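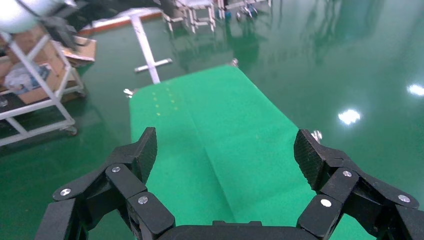
Green cloth cover, crease running lengthwise, clips at the perimeter

Filed under: Home & Laundry > Ironing > Covers and pads

Lengthwise crease in clipped cloth cover, how to remove?

Rūta Pētersons
I have a bright green cloth cover held on with shiny silver clips. There is one long, thin crease running lengthwise from the upper middle, slanting slightly right. There are also shallow wrinkles across the right half. The left side of the crease looks a bit darker than the right. The cover was folded in its packet from April until I fitted it. The label says cotton. I have pressed it dry at medium heat twice and the crease came back both times. Is it a fault in the cloth, or is the cover fitted wrong? There are small yellow marks near the far left corner. I only want it flat.

Mwanaisha Laizer
Fold line plus uneven tension. Dry heat does very little for a crease that has been set in the packet that long.

Take all the clips off. Dampen the cover with a spray bottle until it is evenly moist, leave it rolled up for 30 minutes, then press on the cotton setting from the center outward. Refit it while it is still slightly damp. Clip the far end first, then the near end, then the sides, pulling each side by the same amount. Shallow wrinkles on one half usually mean that half is slack, so take up the right side a little more if they are still there. Let it dry for roughly 14 hours before use.

The darker side is probably the light falling differently on either side of the fold. Turn the whole thing end for end and look again. If the dark area stays on the same part of the fabric, it is dye or scorching and pressing won't change it.

Check the felt underneath too. A ridge in the pad will print through any cover.

kalletti_372
just buy a new one, mine from Zollville came on a roll so no folds. fits ok

Rūta Pētersons
Felt is flat, I checked. Will try the damp method and refit the clips in that order.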